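In Praise of the Small Kitchen

I have now lived with a small kitchen for six years, and I'd like to say something that my friends with islands and breakfast bars find very hard to believe: I love it. I love it on a dark October evening with the window steamed up, and I love it at seven in the morning when all I want is an egg. If somebody handed me a big one tomorrow I'd be polite about it and then I'd ask for a wall down the middle.

The usual complaint is that there's no worktop. Well, no, there isn't much. In my flat in Kiltden the counter between the hob and the sink is just wide enough for a chopping board, and for the first few months I grumbled about it to anyone who'd listen. Then I started cooking properly and something lovely happened. I chopped an onion, turned a few inches to the left and tipped it in the pan. I rinsed the knife a few inches to the right. Dinner was on the table and I hadn't taken a single step! Compare that with my sister's place out at Serlow, a beautiful room, where draining the pasta means a brisk walk with a pot of boiling water and a shout of warning to the children.

That strip between heat and water is the best bit of any kitchen, I think, and it deserves far more attention than it gets. People spend months choosing doors and handles (I've done it, I know how it takes hold of you) and never ask what is going to live on the nine or ten inches they'll touch forty times a day. Mine has had a kettle on it, a jar of spoons, a radio, and for one very silly winter a pot of basil that got cooked a little more each night. All gone now. What stays out is the sponge.

Yes, the sponge. I feel strongly about this. There's a fashion for hiding it in a cupboard under the sink, in a little caddy on the back of the door, as though washing up were something to be ashamed of. But a sponge in a cupboard is a sponge you don't reach for, and a splash of sauce you don't wipe straight away is a splash you'll be scraping at on your hands and knees later in the week. Leave it out, stand it up on its edge so the air can get round it, and buy it in a colour that makes you happy.

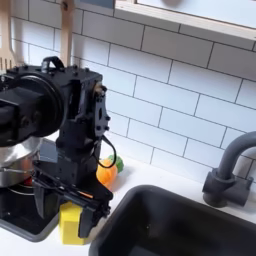 Sponge upright between hob and sink, pot close by, and a toy pepper against the wall.

And I'm all for the toy vegetables too. A kitchen with children anywhere near it will fill up with pretend food, and you can either spend your evenings carrying it back to the bedroom or you can let it stay. I let it stay. My nephew's wooden carrot has been leaning on my tiles since the summer and it improves the place no end. He "cooks" next to me when he visits, very seriously, and he has strong views on soup. In a vast kitchen he'd be in some play corner at the far end. In mine he's at my elbow, because there isn't anywhere else for him to be, and I wouldn't swap that for any amount of marble.

The other thing I'd defend is the pot left out on the hob. One good steel pot, lid or no lid, sitting where it's going to be used. I've heard this called clutter. I call it being halfway to dinner. Mine is a big Gresura that I found second-hand, and it does the pasta, the stock, the jam and once, in an emergency, a bunch of tulips. It's too tall for any of my cupboards anyway, so that settled the matter early on.

I'm not pretending there are no drawbacks. Two adults can't cook at once without a certain amount of dancing. Christmas takes planning. I own one baking tray because a second won't fit, and the big roasting tin lives on top of the wardrobe with a blanket in it. When a neighbour had her kitchen done she was quoted about 1,000 pounds for the worktop alone, and I did look at mine that night and wonder. Then I remembered that a bigger worktop is mostly a bigger place to put the post.

So if you've just moved into somewhere with a kitchen you can touch both sides of, please don't rush to knock it through. Give it a winter. Clear that little stretch by the sink, put the pot where you can grab it, get yourself a cheerful sponge and make a soup. Leek and potato is a good one to start with, and it only needs the one board.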